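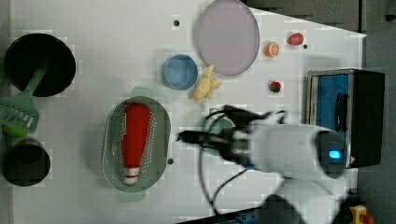

Trirnside Play Kitchen - Progress Report to the Kincaid Fund

Submitted by Barrett Delacroix, Makcombe Children's Services, 2025-12-02

1. Equipment

The grant of $3016 was received in full. The tabletop kitchen set is now in use at Trirnside and includes black pots, a slotted spatula, a colander, a toaster oven, a large round plate and a small blue bowl. The play food includes an orange slice, strawberries and a ginger root. Spending on the set came to $1000, as budgeted.

2. Activity

Sessions ask children to lay out a meal, name each item and return it to its place. Staff change the arrangement between sessions so that the same dishes appear with different food. 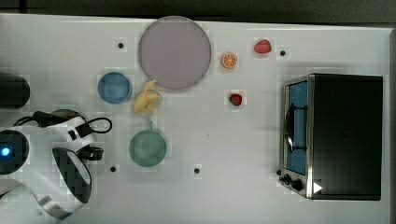 The banana and the green mug have proved useful for breakfast themes, and the plate is left empty at the start so that children choose what goes on it. Younger groups manage better with fewer pieces on the table - staff have been asked to plan for this.

3. Remaining work

A second set for the Mudarville site has not yet been ordered. Cletus Delacroix is obtaining prices and expects to place the order by March. We request approval to move $300 from printing to storage boxes, to be divided between the 2 sites. The balance of the grant is held for staff time and will be itemized in the final report.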